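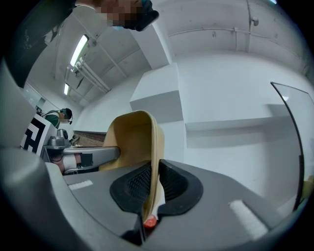

Figure 2: Folded tan piece held in the slot of the black rubber pad

Section 10. Setting up your Wondex dating profile

Complete these steps on your phone before you send your first message. You can stop at any point. Drilik saves your answers as you go.

1. Open Wondex and tap New Profile.
2. Type your first name or a nickname. Last names are hidden from other members.
3. Enter your date of birth. Only your age is shown.
4. Choose what you are looking for: Long Term, Casual, or Not Sure Yet. Pick one.
5. Write your introduction. The limit is 400 characters, including spaces.
6. Add at least two photos of yourself. Your face must be clear in the first one.
7. Set your distance and age range, then tap Save.

Note: Changing your answer in step 4 clears your match list. Conversations you have already started are kept.

Pausing your profile

1. Go to Settings - Visibility.
2. Tap Pause.
3. Choose an end date, or leave the box blank to stay paused until you return.

While you are paused, new people cannot find you. Existing matches can still write to you unless you also turn on Quiet Inbox.

Caution: Do not put your phone number, street address or workplace in your introduction. Anyone within your distance range can read it, including people you have not matched with.

Caution: Deleting a profile is permanent. Pause it if you only want a break over the holidays or after a breakup.

If Save stays gray, one of the required boxes is empty. If you see code 661, your photos are still being checked - wait for the notice before you upload them again.

Text for this section by Neville Marsden. Screen names updated in July by Vsevolod Kuzmenko.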